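作業ノート　卓上収納タスク データ収集
2024/06/11

前回からの続き。卓上の小物をボウル、箱、引き出しの間で移すタスク群。Vandach 側の記録設定を更新してから最初の収集になる。

現状
有効エピソードは累計 800。目標は 2,000 で、8月の学習開始までに揃える。このペースなら数は足りるが、内訳が偏っている。「ボウルへ入れる」が多く、「箱の仕切りの奥へ入れる」と「引き出しを開ける」が少ない。数だけ見て進めると後で困るので、今週から指示文の抽選に重みをつけた。重みの値は設定ファイルのコメントに書いてある。次に触る人はファイル名の末尾を変えてから編集すること。上書きすると、どのエピソードがどの重みで抽選されたか追えなくなる。

作業面
配置は前回の構成を引き継ぐ。背面はベージュのカーテン、左手前に箱、右に布の引き出し。ボウルは毎回動かしてよい。箱と引き出しは、セッション中は動かさない。セッションをまたぐときだけ、手のひら一枚分を目安にずらす。

ボウルの移動範囲は、箱の右の縁から引き出しの手前角までとする。前回まで範囲を決めておらず、ボウルを置きやすい中央に寄せる癖が操作者全員に出ていた。初期位置の散布図を描くと一目でわかる。今回から抽選した位置の番号を読み上げて置く方式にした。手間は増えるが、散布図はかなりましになった。

初期姿勢はグリッパが卓面から十分離れた位置。開始時にどこにも触れていないことを固定カメラで見てから記録を始める。

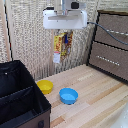
固定カメラ側。グリッパは上方、卓上に黄と青のボウル。

ケーブルについて
グレーのケーブルが右へ垂れ、引き出しの前面にかかる。上段の取っ手を狙う軌道では、固定カメラから見た取っ手の見え方がケーブルの垂れ具合に左右される。対応は二案ある。
案A：アームの根元側で束ね直し、前面を通らないようにする。
案B：そのまま残し、垂れ方の違いもばらつきとして学習させる。
当面は B。A にすると既に取った分と見た目が変わり、混ぜて学習したときの影響を切り分けにくい。ただし取っ手に引っかけた場合は即中断、エピソードは破棄。引っかけたまま力で抜く動作が例として残るのがいちばん悪い。

破棄の基準
今回見直した。従来は操作者の判断で破棄ボタンを押していたため、人によって基準が違っていた。以下に統一する。
・目標の容器に入らなかったものは「失敗」として残す。破棄しない。
・一度落として拾い直し、最終的に入ったものは「成功・復帰あり」。
・指示と違う物を掴んだものは破棄。指示文を後から書き換えて救済するのは禁止。
・記録の途中で人の手が作業面に入ったものは破棄。
・カメラのどちらかでコマ落ちがあったものは自動で保留に回る。手で戻さない。

三つ目は以前やっていた人がいる。後から指示文を合わせると、操作者の最初の視線や迷いの動きと文が合わなくなる。過去分で該当するものを履歴から拾ったところ 17 件あった。全部外した。

復帰動作の扱い
「成功・復帰あり」のタグが付いたものは現在 319 件。前の方策は、一度掴み損ねると同じ位置で開閉を繰り返す傾向が強かった。Skirkavano の評価でも同じ症状が出ており、掴み損ねの後に手首を引いて見直す動作が入ったデータを増やす方針にしている。わざと失敗させる収集はまだやらない。操作者が失敗すると知って動かすと、接近の段階から動きが変わる。やるとしても、物体側の初期姿勢を掴みにくくする方向で考える。

操作のメモ
・接近速度は上限を下げたまま。戻したい気持ちはわかるが、手首側の画がぶれる。
・ボウルの縁を掴んで動かすときは、縁を越えて深く入れすぎない。底に指先が当たると力の記録に段差が出る。
・箱の仕切りは布なので、当てても動作自体は止まらない。止まらないせいで当てていることに気づきにくい。奥の区画に入れるときは一度高く上げる。
・引き出しの取っ手はビーズ状の紐で、指を差し込む掴み方と上から挟む掴み方の両方が成立する。両方残す。片方に揃えない。
・一人が続けて担当するのは一時間まで。それ以上になると軌道が短絡的になる。

手首カメラ
今回いちばん時間を使った。固定カメラ側は特に問題なし。手首側は、物体に寄った最終段階で焦点が合わない。印刷面が視野のほとんどを占めると、輪郭がまとめて溶ける。レンズは固定焦点で、Vindmont の標準マウントのままだと、把持直前の距離は合焦範囲の内側に入ってしまう。

確認したのは次の三点。
(1) 焦点ずれの程度が把持直前の判断に効くかどうか。
(2) 光沢のある印刷面での白飛び。
(3) 露出の自動調整が、物体に寄った瞬間に動くかどうか。

(1) は、手首側の画を段階的にぼかして旧方策に入れ、把持位置の出力の変化を見た。大きな色の境目が残っている間は出力があまり動かない。境目も消えるところまでぼかすと横方向にずれ始める。細かい文字が読めるかどうかは、この方策では効いていないようだ。ただし指示文で商品名を区別させる場合は別の話で、遠い段階のコマで区別が済んでいる必要がある。

(2) は小さい反射なら問題にしない。反射の位置は姿勢で変わるので、印刷の一部として覚え込む心配は少ないと見ている。面の大半が飛ぶような照明の当て方は避ける。

(3) は動く。薄い色の面が画面を覆うと露出が下がり、指先の周りが暗くなる。接近の終盤で明るさが段になって変わるのは、記録を並べて再生するとよく見える。露出固定を試したいが、固定値をどの距離で決めるかが未定。

近接時の例として一コマ貼っておく。横向きの赤い「A」は形が取れるが、右側の茶色っぽい領域は何なのか画だけでは決められない。
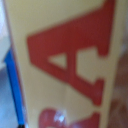

回覧時に余白へ入ったコメント：露出の固定には賛成。ただ、値を一つに決めて全セッションに使うのは早いと思う。Kazemi の装置で同じことをしたとき、昼と夕方で遠景側の明るさが揃わず、結局撮り直しになった。セッション冒頭に無地の板を一枚映して値を決め、その値をメタデータに書いておく形ではどうか。あと、ぼかし試験は旧方策に対する結果なので、新しい方策で同じになるとは限らない。そこは分けて書いてほしい。

返答：冒頭の板は採用する。板は白だと飛ぶので灰色にし、手首を初期姿勢にしたまま映す。値は Vandach の記録ヘッダに空き項目があるのでそこへ入れる。ぼかし試験については指摘の通り。上の (1) は旧方策での結果であり、新方策では未確認。学習が一巡したら同じ手順でやり直す。ぼかしの段階設定はスクリプトに残してある。

マウントの変更
カメラを手前に引けば合焦範囲に入るが、指先が画面に占める割合が変わる。途中で変えると既存分との混合が問題になるため、今期は変えない。変える場合は収集の区切りで全台一斉に行う。Kazemi 側の台も同じ条件。個別に調整しないこと。

時刻合わせ
手首側と固定側で時刻のずれが残っている。関節値との対応は手首側を基準に取り直した。固定側は一コマ遅れる場合がある。学習時は近い方のコマを採る処理になっているので実害は小さいと思うが、早い動作では差が出るはず。更新後の Vandach では受信時刻と撮像時刻の両方が記録される。古い分には受信時刻しかないので、補正済みと混同しないようヘッダの版番号で分けて読む。読み込み側の修正は済み。テストはまだ。

指示文
言い換えを増やした。「青いボウルに入れて」「青い器へ移して」程度の差は自動生成で足りる。位置で指す文（「手前のボウル」「箱に近い方」）は自動では誤りが多い。カメラから見た手前と操作者から見た手前が一致しない。当面は固定カメラから見た向きに統一し、操作者の画面の上に向きの矢印を出す。矢印は記録画像には焼き込まない。一度焼き込んだ版が配られたので、古い端末では起動時に版を確認する。

未処理
・灰色の板の調達。大きさは手首カメラの画角が埋まればよい。
・位置を指す文の見直し。過去分は固定カメラ基準で読み直し、合わないものは保留。
・引き出し上段のエピソード追加。ケーブルの垂れ方はセッションごとにメモ欄へ書く。
・読み込み側のテスト。版番号が欠けているファイルを一つ混ぜて、止まることを確認。
・Skirkavano へ渡す評価用の配置表。ボウル位置の番号は今回の方式に合わせる。
・保留に回った分の目視。コマ落ちの箇所が開始前の待機中だけなら、切り詰めて使えるか検討する。

次回は灰色の板が届いてから。届くまでは露出を自動のままで引き出しの収集を進め、ヘッダの露出項目は空欄にしておく。ゼロを入れないこと。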